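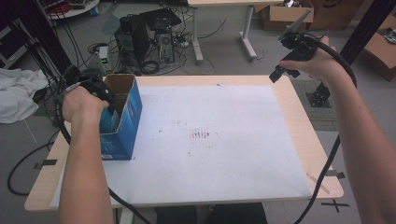
Child theme (website templates)

By Berwyn Bowen
Last updated in July
14 shares | 3 comments

A child theme is a small add-on template for a website that borrows nearly everything from a larger template, known as the parent theme, and changes only the parts its owner wants changed. The idea is found in most of the popular systems for running a blog or a small business site, and it has been a comfort to a great many people who like the design they bought but would dearly love a different shade of green in the header.

Background

In the early days of ready-made themes, a site owner who wanted to change something simply opened the theme's files and edited them. This worked nicely until the theme's author released an update – at which point the new files were copied over the old ones and every careful change was lost. Some owners kept a notebook of their edits and typed them in again each time. Others stopped updating altogether, and their sites slowly fell behind on repairs and security fixes.

The child theme was the answer most systems settled on. The parent stays exactly as its author shipped it, the changes live in a folder of their own, and the two can be looked after separately.

How it works

A child theme can be very small indeed. In the simplest case it holds a single style sheet with a few lines at the top giving its own name and the name of the parent's folder. When a visitor asks for a page, the system looks in the child's folder first. If it finds the template it needs, it uses that one, and if it doesn't, it goes to the parent and takes the file from there.

Style rules are a little different, as they are usually added together. The parent's style sheet is loaded first and the child's second, so that where two equally specific rules disagree the later one wins. Loading them in the wrong order is a very common slip, and it can leave a beginner staring at a page that refuses to change color.

Example

The Nimska magazine theme, written by Lukian Zhuravel, has a main style sheet of 3373 lines. The child theme made from it for the Pilville community news site has 6 files in all, and only 3 of them are page templates. The rest of the site, from the comment form to the search page, still comes straight from Nimska.

Limits

Child themes do have their weak spots. A template copied into the child's folder no longer receives the parent's improvements, so it should be compared with the original after a large update. Menu positions and header images may also need to be set again when a site switches from parent to child, and it is wise to write these down beforehand.

Most systems allow only one level, so a child theme can't have a child of its own. People who need more than that generally put their extra functions in a plugin.

See also: Template hierarchy, Style sheet, Starter theme

This site uses cookies to remember your reading preferences. Accept | Settings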